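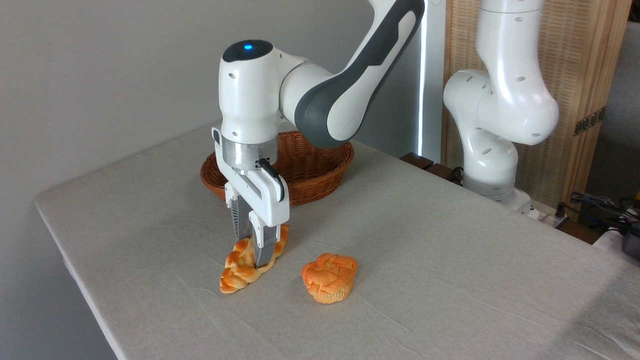

Does a braided loaf need a basket at all? A board does the job for most loaves, and a basket mostly earns its place when bread has to be carried or passed.

Stakeck > Table > Bread Baskets

I keep reading that wicker "lets the crust breathe" and I have my doubts. Bread went in baskets because baskets were cheap and light. Larysa Symonenko, who bakes for the Bolinow market, thinks I'm being unfair. She has 9 baskets and likes all of them.

The loaf and the muffin came out on a pale cloth with an oval wicker basket, reddish-brown, thick braided rim. It's a handsome basket. Would I pay extra for one? The Kobzar catalog seems to think so, and I remain unmoved.

One braided roll on its own looks a little lost in an oval that size — the shops always shoot them heaped full, and few of us bake that much at once. My advice is to measure your usual loaf before you buy, and to ignore any label that says "family size."

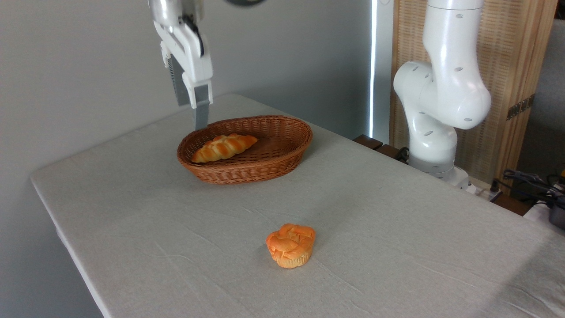

As for muffins, I'd leave them out of the basket altogether. Crumbs get down between the strands and stay there, whatever the care card says about a soft brush. Larysa lines hers with a napkin, and I'll grant that it works.

Contact | © 2021 Stakeck | Back to top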